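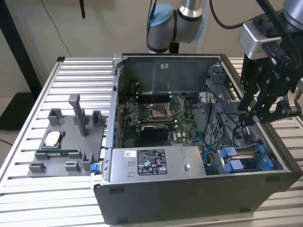 Offener Desktop-Rechner auf einem Arbeitstisch aus Aluminiumprofilen.

Der Bach hinter dem Klärwerk
Wie Huvent seit dem Fund im August mit Lösemitteln im Grundwasser umgeht

Die Iordache ist ein schmaler Bach. Oberhalb von Huvent fließt sie durch Weiden, unterhalb an der ehemaligen Galvanik Flilard vorbei und mündet hinter dem Klärwerk in den Mühlgraben. Im Ort hat man sie lange vor allem dann bemerkt, wenn sie bei Hochwasser auf den Fußweg trat.

Im August fanden Prüfer bei einer Routinemessung chlorierte Lösemittel in einem Brunnen am Ostrand der Gemeinde. Der Brunnen versorgt keine Haushalte, er dient zwei Gärtnereien zur Bewässerung. Die Gemeinde sperrte ihn am selben Nachmittag. Seitdem holen die Betriebe ihr Wasser aus der Leitung und zahlen dafür deutlich mehr als vorher.

Die Quelle liegt nach bisherigem Stand unter der alten Entfettungshalle von Flilard. Dort wurden 30 Jahre lang Metallteile gereinigt. Die Bodenplatte hat Risse, und darunter liegt Kies, in dem sich die Stoffe leicht ausbreiten. Das Ingenieurbüro Tririk hat auf dem Gelände 20 Messstellen gebohrt. Die tiefste reicht bis zur Tonschicht, auf der sich die schweren Lösemittel sammeln.

Strittig ist, wer bezahlt. Die Galvanik ist insolvent, der heutige Eigentümer der Fläche vermietet sie als Lager und verweist auf den Kaufvertrag. Das Land will einen Teil übernehmen, verlangt aber einen Eigenanteil der Gemeinde. Im Haushalt von Huvent ist dafür bislang kein Posten vorgesehen.

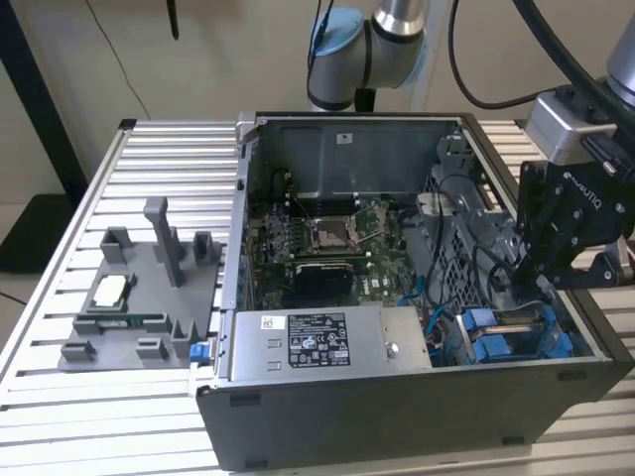

Ist das Trinkwasser in Huvent betroffen?
Nach den vorliegenden Messungen ist es sauber, denn die Trinkwasserbrunnen liegen oberhalb des Werksgeländes und werden monatlich beprobt.

Tririk schlägt vor, das Grundwasser abzupumpen und über Aktivkohle zu reinigen. Die Anlage würde in einem Container am Bachufer stehen und 1000 Liter in der Stunde schaffen. Gerechnet wird mit einer Laufzeit von 10 Jahren. Ein Aushub des Bodens ginge schneller, dafür müsste die Halle abgerissen werden.

Die Anwohner der Bachstraße haben vor allem nach dem Lärm der Pumpen gefragt. Die Antwort soll ein Gutachten geben, das der Gemeinderat vor seiner Entscheidung abwarten will. Bis dahin bleibt der Brunnen gesperrt, und am Ufer der Iordache stehen Schilder, die vom Baden und Angeln abraten.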